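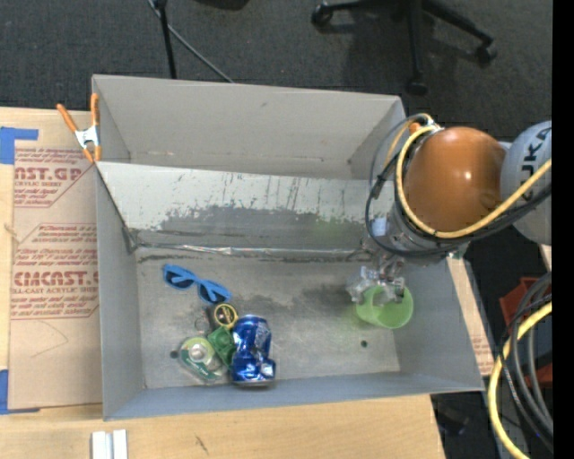

Lucía Llorente had been clearing out her aunt's shop for three days when she got to the things that had no shelf. The shop was called Kitia, and for most of its life it had sold whatever Wenche Hellström felt like selling. The good stock had gone to a dealer, and the fixtures were spoken for. What was left went into the gray bins on the table: a pair of bright blue sunglasses, a roll of tape still in its package, a green cup lying on its side. Lucía had the list on her knee and a pen that skipped.

"Cup," she said, and wrote it down.

Tormod Halvorsen was sitting by the window with his coat on. He had bought the building in October and had been patient about it, but he came by every afternoon to see how much was left.

"Who wants a cup like that?" he said.

"Somebody might. It's light green."

"There's only one of it."

"Most people drink out of one at a time."

He thought about that and looked out at the street. A bus went by with its lights on. It was not yet four.

Lucía wrote down the sunglasses and put a question mark after them. She knew them. Her aunt had worn them the summer they drove to the coast, when Lucía was eleven and the car had no radio. Wenche had sung the whole way, the same two songs, and at the gas station she had pushed the sunglasses up into her hair and told the man at the counter that Lucía was her driver. Or she had worn a pair like them. The shop had sold blue sunglasses for years, out of a box by the register, and a person could have taken a new pair every June without anyone knowing.

"What did she ask for those?" Tormod said.

"I don't know. The price tags are all gone."

"I'll give you 200 for everything in the bins."

"You don't want everything in the bins."

"No," he said. "I want the table."

The table was light wood and heavier than it looked. It had taken two men to bring it in, back when the front door was wider. Lucía's aunt had cut fabric on it, wrapped parcels on it, and once slept under it when the heating failed upstairs and the shop stove was still warm. Lucía had offered it to her cousin, who had measured her kitchen and said no.

"It won't go out the door," she said.

"I know. I'd leave it where it is."

"What are you going to do in here?"

"Rent it. A woman named Lok-yiu Chung wants to repair shoes. She'd need a table."

Lucía put the pen down. She had expected a phone store, or nothing, paper over the windows until spring. She tried to picture shoes along the wall where the greeting cards had been.

"Does she sing?" she said.

"I didn't ask her that."

"All right. The table stays. I don't want money for it."

Tormod stood up and buttoned his coat. He looked at the bins again.

"And the rest?"

"The rest goes to the church sale on Saturday."

After he left she finished the page. She crossed out the question mark, then crossed out the sunglasses, and went to find her bag.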